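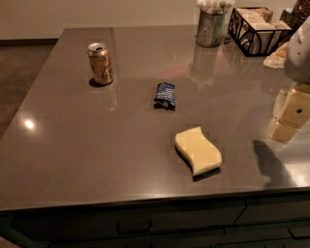

Break room counter, Hurkitden office. Can, wrapper, sponge, arm at right.

Hurkitden Counter Set - README

What this is

Head camera recordings of a robot arm clearing the break room counter, plus notes from the people who used to do that job by hand. Collected at the Hurkitden office by Vamix. Released in October. Questions go to Abdelghani Mansour, see bottom.

Why there are notes in a robot dataset

The arm took over part of somebody's shift. We wanted that written down next to the data and not in a separate report. Carmela Gatti ran the cleaning crew here the whole time and wrote most of what's in notes/. Read hers first.

Folders

episodes/ - one folder per run, video plus joint states
labels/ - item, action, end state
notes/ - crew notes, plain text, lightly edited
splits/ - train and test. Don't mix them, the test runs come from a later month

Labels

trash - cans, wrappers, used napkins
keep - sponge, tins, jars, baskets and whatever is in them
ask - anything the annotator would not throw out without checking

"ask" was Carmela's idea. First version had trash and keep only, and half-finished drinks went in the bin. People complained, to her, not to us. An opened can is now "ask" unless a person marked it done at the start of the run.

Cloth vs paper napkin is often not clear from the head camera. If the annotator couldn't tell, it's "ask".

What changed for the crew

Before: two people on the evening shift, kitchen counters included. Now: still two people, but the counter pickup is off their list and restocking plus checking the arm's bin is on it. Nobody's hours were cut during the collection. We can't speak for what Ogbonna (the building operator) does after that.

Things the crew reported, short version, full text in notes/

- less bending over the island, good
- more waiting. The arm is slow and you can't wipe while its running
- sponge gets put back in odd places
- coworkers leave more stuff out now becuase "the robot gets it"
- someone has to be called when it stops, and at first that someone was always the cleaner, with no training and no extra pay. Fixed in month 3, operators now take those calls

The last one is worth planning for if you are setting up something similar. We didn't.

Known problems

- Glossy stone counter. Reflections of items and ceiling lights, and the arm's own shadow. Detectors trained on matte tables pick these up as objects
- Items at the back edge are often partly out of view
- One kitchen, one counter. Don't expect it to carry over
- 3 runs have no end state label, listed in labels/missing.txt
- Timestamps in notes/ are from memory

Privacy

Runs with a face or a badge in view were dropped. Crew members read their notes before release and could pull them. 2 did, and those are gone, please don't ask.

Use

Research and teaching OK. Not OK: rating or scheduling individual workers. Loader scripts are in the Vumgate repo, same license.

Contact

Abdelghani Mansour for data and labels. Carmela Gatti for the notes, mornings are best.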